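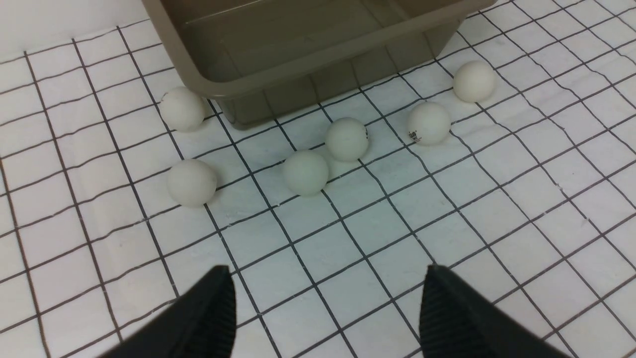 Demex gripper kit, loan unit: bench notes
17 April 2025

Second session with the kit. The first went on mounting and cabling, see the earlier page. We have it on loan from Upadhyay until September and have to say by then whether we buy, so I'm writing down more than I normally would.

Task for the day: ping-pong balls off the grid sheet and into the grey-brown bin. Six balls, bin empty at the start, balls spread in a loose arc in front of it and to the side. Wrist camera on, ribbed fingers fitted. The smooth fingers are still in their bag.

Setup

Fingers went on with the two screws supplied. The hex key in the box is a poor fit and will round the heads off sooner or later. I used our own. Torque figure in the manual is given for a different mounting plate, so I did them hand tight plus a bit and checked them again at lunch. No movement.

Camera bracket is better than the one on the Cunenia unit we tried last year. It stays put when the wrist turns over and both fingertips are in view the whole time. Cable still wants a clip near the elbow. Tape for now.

Calibration against the grid took two goes. On the first one I hadn't pulled the sheet out flat and the software threw out the result without saying why. Log just says "error 781". Not in the manual. Smoothed the sheet, ran it again, accepted. There are still small ripples in it, so the tolerance can't be that tight. Would like the sheet glued to a board before anyone does the next session.

Picking

Ran the stock pick-and-place routine that comes with the kit, no changes apart from the drop height, which I raised to clear the rim of the bin. Default height has the ball touching the lip on the way over.

178 picks logged by the end of the afternoon, putting the balls back out by hand after each round. I haven't split the results by position yet, the file is in the shared folder under Demex. General impressions while I remember them:

Balls out in the open are easy. Approach from above, close, lift, no fuss. The ridges on the fingers hold well at the lowest force setting and I never needed to go up.

Balls close to the bin wall are where it struggles. The one tucked in by the left corner is the worst. The routine doesn't know about the bin as an obstacle, so it comes down with the fingers in whatever direction it likes and one of them lands on the rim. Force stop works, at least. It backs off and waits for a reset. Turning the wrist so the fingers close along the wall fixes it, but that has to be set by hand for each position.

Two balls near each other: sometimes it treats them as one object and aims for the gap. Moving them apart by a grid square was enough to stop it.

Printing on the balls makes no difference that I could see. I had wondered if the logo would throw the detection.

The bin has a slight shine along the rim and the grid reflects faintly in the wall near the base. Detection put a false ball there twice in the morning. Didn't come back after I turned the confidence up one step, though I also moved the bin, so I can't say which of those did it.

Software

Runs fine on the bench PC. The Futis plug-in needs its own licence key, which is not mentioned on the quote. Upadhyay say it's included for the loan period only. Need a price for this in writing before we compare anything with Cunenia.

Restart after an emergency stop is slow. You have to home the arm, reload the routine and accept the calibration again. On the old unit it was a single button.

To do

Mount grid sheet on board.
Cable clip for elbow.
Ask Upadhyay about error 781 and the torque figure for our plate.
Ask for Futis licence cost.
Repeat with smooth fingers, same layouts.
See if the bin can be added as a fixed obstacle. The menu has an entry for it but it's greyed out on our version.

Kit left mounted, power off at the wall. Please don't move the camera bracket.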